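About Drivik

Drivik makes and reconditions small spur gears. We work from one building in Dornadside, with the cutting floor at the back and the inspection and packing room along the street side. Most of what we ship goes to repair shops and to people who keep older equipment running and can't get the part from the original maker.

We started with a single hobbing machine and a contract for replacement gears on bakery mixers. That contract ended, the mixers kept breaking, and the bakeries began calling us directly. We now keep 200 patterns on file and cut to a sample or a drawing when the pattern isn't one of ours. The smallest order we take is one gear. The largest we can handle comfortably is 100 of a kind.

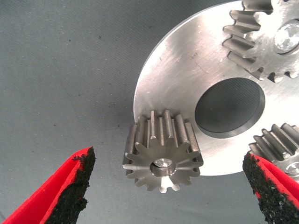 Straight-cut teeth are most of our business. They are simple to measure and simple to replace, and they suit the slow, steady drives our customers run. Parts are checked on a flat gray surface, where a bright steel gear shows up well and a burr on the end face is easy to find. We look at the roots first, then the tops of the teeth, then the bore. A gear that fails goes back to the floor or into the scrap bin, and the order card is marked either way.

Our finishes are plain. Customers can ask for polished or as-machined, and the price is the same. Beveled tooth edges are standard on everything we have cut since we moved to Dornadside. If you are matching an older gear with square edges, say so on the order form. Worn gears can be mailed in as samples. Please wipe off the grease and put the part in a sealed bag. We return samples with the finished order unless you tell us to keep them. 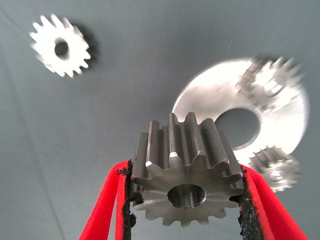 Seok wrote to us that the replacement gear ran quieter than the old one had in years, and asked whether we would add the bore size to the packing slip. We do that now on every order.

Jindomach is our catalog line, started to cover the sizes we were asked for most often. It has 29 gears, all kept in stock and listed with tooth count, bore and face width. Anything outside that list is cut to order. Stock parts usually leave the building the next working day. Cut-to-order parts take longer, and we give a date when we send the quote.

The shop closes for two weeks in August for machine maintenance. Orders sent during that time are answered in the order they came in.

Page last updated 1 May 2026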